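Reading time: 7 min

4. Planning the approach motion

4.1 What the planner receives

In the previous section we described how the task is written down by the user. We now explain how this description becomes a motion of the arm. The part of the software that does this is called Jonero. It receives a start configuration, a model of the static surroundings, a model of the held object, and a goal which is given as a line in space and not as a single pose. The last point needs some words, as it is different from what most of the users of our laboratory expected.

When a rod has to be brought to a surface, the direction of the rod matters much more than its rotation around its own axis. A rod with a round cross-section looks the same from each side. If the goal is given as a full pose, the planner must reach one particular rotation of the wrist, and it will refuse a query for which this rotation cannot be reached, although a hundred others would be good. In the first version of Jonero we made exactly this mistake. Norbert Ševčík changed the goal to a line with a tolerance cone, and the rotation around the line was left free. The inverse kinematics solver then samples this free angle and passes all valid solutions to the planner, ordered by their distance from the joint limits.

The model of the surroundings comes from the scene file of the simulator. We do not use the meshes which are used for the rendering, because they contain many small triangles that have no meaning for the collision checks. For each object there is a second, simplified mesh, and Tichý, our tool for scene preparation, makes it automatically. Flat objects such as table tops and doors become boxes. Objects with openings are more difficult and we come back to them in Section 4.3.

4.2 Two phases of the motion

The motion is divided into a transfer phase and an approach phase. In the transfer phase the arm is allowed to take any path which is free of collision. The planner is a common bidirectional tree planner with a shortcut step after it. In the approach phase the tip of the held object must stay on the goal line, and only the distance along the line may change. The point where the two phases meet is called the gate. It lies on the goal line, at a small distance before the target surface.

The choice of the gate was for a long time our main source of trouble. If the gate is far from the surface, the approach phase is long, and the straight line of the tip often cannot be followed by the joints without a jump. If it is near, the transfer phase ends in a narrow space, and the tree planner needs many samples to arrive there. Svatopluk Ďurica proposed to leave the gate open and to let the planner try several positions in parallel, beginning with the farthest one. The first gate for which both phases succeed is taken. This is a simple idea, but it removed a parameter which every user had to set by hand, and which every user set differently.

The held object is attached to the gripper model by a fixed transform. At the beginning of each query this transform is read from the simulator, and during planning it does not change. We are aware that on a real gripper the object can turn between the fingers when it touches something. In the present work no contact is planned, so we consider the simplification acceptable. Figure 4 shows the planner's test scene at a configuration on the approach side of the rack.
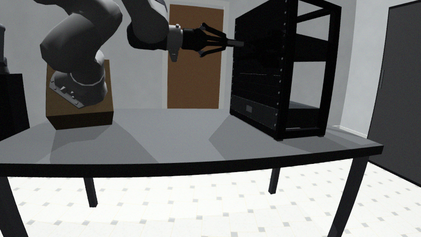
Collision margins in Jonero are set for each pair of bodies and not once for the whole scene. A single margin is easy to explain, but it has an unpleasant effect near the target. When the margin is large enough to protect the upper links, the tip can never come close to the surface it should reach, and when it is small enough for the tip, the upper links pass the other objects with almost no distance. In the scene of Figure 4 the rod held between the two fingers points at the front face of the black rack, while the upper link of the arm bends high over the table. For the pair of rod and rack the margin therefore shrinks linearly along the goal line, and for the pair of upper link and rack it keeps its full value. The fingers are treated as a third case. They open outward, one up and one down, so they need more vertical space than the rod itself, and a margin computed only from the rod would be too optimistic. The brown box under the base is also a body in the collision model. In an early version we had left it out, with the argument that the arm is mounted on it and cannot hit it. This is true for the first link, but not for the gripper when the arm folds back during the transfer phase.

The margins are stored in a text file next to the scene file. A pair which is not listed takes the default value. We have decided against a graphical editor, although two of the users asked for it – a text file can be compared between versions, and most of our discussions about margins began with such a comparison.

4.3 Objects with openings

A rack is a good example of an object for which a convex hull is wrong. The hull fills the shelves and the space between the posts, and the planner then sees one solid block. For the approach from the front this does no harm. For an approach from the side, into an open compartment, it makes each query impossible. Tichý therefore divides such a mesh into convex pieces. The number of pieces is limited, as each of them costs time in the collision check.

The small holes in the vertical mounting rails are closed in the simplified mesh. We tried to keep them, and the number of pieces became so large that the planner was hardly usable. With closed holes the rail is a plain bar. This means that Jonero can bring a tip in front of a hole, but it cannot plan the insertion into it. For the insertion another controller would have to take over at the end of the goal line, and it would need force information that our simulation does not give in a reliable way. We leave this for later work.

There is one more weakness that we want to report openly. The division into convex pieces is not exact at the inner corners of a compartment. There the pieces can stand slightly out of the original mesh, so that free space is reported as occupied. The opposite error, where occupied space is reported as free, we did not find, but we have no proof that it cannot happen.

4.4 Results in simulation

We tested the planner with 2,481 queries in the simulated room. The start configurations were sampled at random and checked for collision before use. The goal lines were placed by a script on the front face and in the open compartments. All queries were run on the same desktop computer, without other load, in the Ultudton environment which was introduced in Section 3.

Of these queries, 47 ended without a plan. We looked at each of them by hand. The largest group had a goal line near an inner corner of a compartment and was refused for the reason given in Section 4.3. A smaller group reached the limit of the tree planner, which we had set to 1,000 extensions for each gate. When the limit was raised, most of the queries of the second group were solved, but the waiting time for the truly impossible ones grew as well, and we returned to the old value. The rest we could not explain in a satisfying way. In these cases the transfer phase was found and the approach phase was found, but the final check of the joined path reported a collision at the gate. We suspect a rounding problem in the way the two parts are resampled.

The median planning time was 430 ms, with the shortcut step included. It depends strongly on the side from which the rack is approached. Queries to the front face are fast, and the first gate is usually accepted. Queries to the compartments need more gates, and their times are spread much more widely. For a user who waits in front of the screen this difference can be felt, and we now show which gate is being tried at the moment.

We also compared the pairwise margins with one common margin. With the common margin set to the value for the upper links, no query to the front face could be solved, as is to be expected. With the common margin set to the value for the tip, nearly all were solved, but the paths passed the top corner of the rack at a distance which we would not accept on a real machine. The comparison is therefore not quite fair to the common margin – no value exists that serves both purposes – but it shows why the additional work in the margin file is worth doing.

4.5 Use outside our group

A version of Jonero from February was given to our partner Medex, where it was connected to a different arm model. The connection needed a new inverse kinematics module and a new margin file, and the planner itself was left as it was. The engineers of Medex reported that the messages for refused queries were hard to understand. A message now names the two bodies that collide and the phase in which this happens. The perception part, which replaces the scene file by an estimated one, is described in Section 5.

Related items
Writing task descriptions for Jonero: a short guide
Tichý: automatic simplification of scene meshes
Goal lines and tolerance cones in the Ultudton environment
N. Ševčík: Sampling the free angle in inverse kinematics
S. Ďurica: Notes on the choice of the gate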